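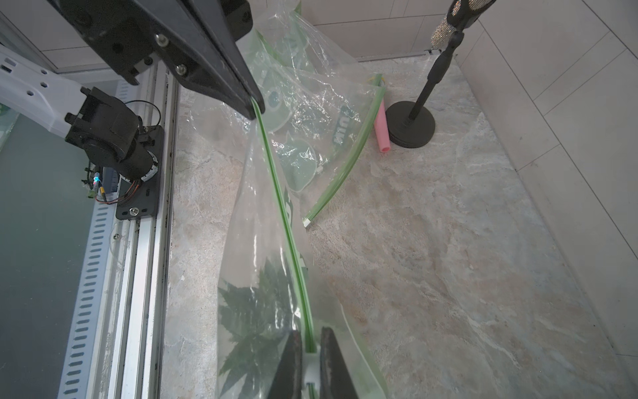
Zipper strip of a clear bag, held at both ends.

Cell notes, September. Quick one, deadline was an hour ago.

The Mollthorpe cell is back on the pineapple bagging job after the jaw change. Old pads were glazed and letting the zipper strips slide, so we fitted a new Dranex set and redid the grip force. Setting is 390 now, was 577. The high number is fine for fruit, terrible for film. Please don't put it back up!

Things to check before a run:
Hex screws on the finger plates – snug, not cranked.
Mounting plates on the rail. The left one has worked loose 2 times since the move from Trevent.
Wires by the joint motors. Keep them clear of the rail, re-tie if they sag.
Wipe the jaws. Juice gets everywere and dries sticky.

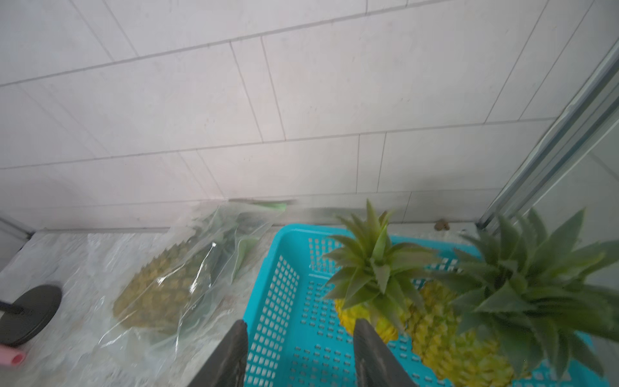
Crowns are the other headache. Leaves catch the bag opening and then the arm pulls against them, so lower the approach and come in on the body of the fruit. Wrist cameras need a clean too, soft cloth only. If the plastic is throwing glare, turn the lamp down before you start messing with the exposure.

Recalibrate both arms after any plate work. Takes more than 2 minutes, still no excuse. The Khunthong checklist is taped inside the cabinet door, old copy has the wrong torque so bin it if you find one.

Spare pads on order, will post when they land. Same goes for the cable clips, whcih are still missing.

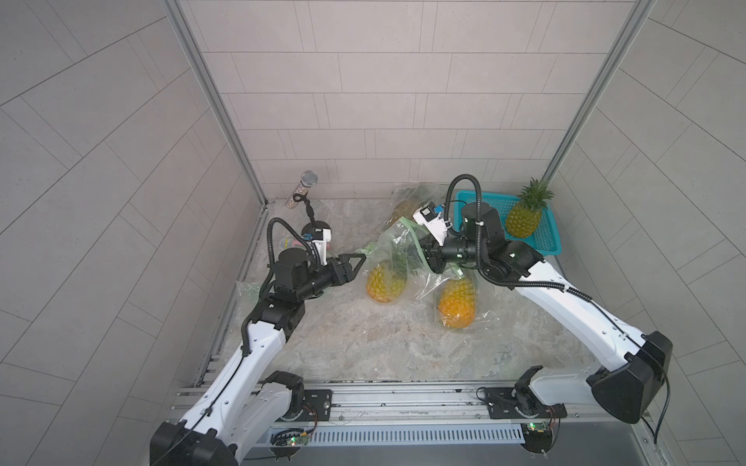
Both arms in the cell, with pineapples and bags on the floor.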